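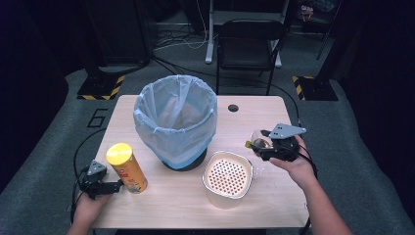
Sunday, April 23, 2023
Teaching with my own two hands

I finally got to try the hand-held grippers at Kavton, and I am hooked! The job is clearing up a table – a can, a square container with holes in its lid, a small clear plastic cup, a wastebasket with a light-blue bag. You do the chore yourself with a gripper in each hand, and the recording becomes a lesson for the robot. We call our set of chores Prara, and it stands at 2,761 runs now (I added 40 of them, and my forearms know it).

My first tries were awful. I moved the way I always move, fast and sloppy, and two fingers can't do what five can. So you slow down, you come in square, you close gently, and after a while your hands start thinking like the machine. I love that part!

The gripper has its own view too, looking down past both fingers at the wood. A yellow can with "minions" on the label shows up behind the right finger, and the gap is still open. I could look at views like that all evening.

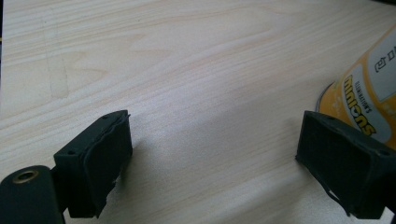 What's next

More chores, and 3,907 runs by August if we keep the pace. I want to try folding – wish me luck with the corners.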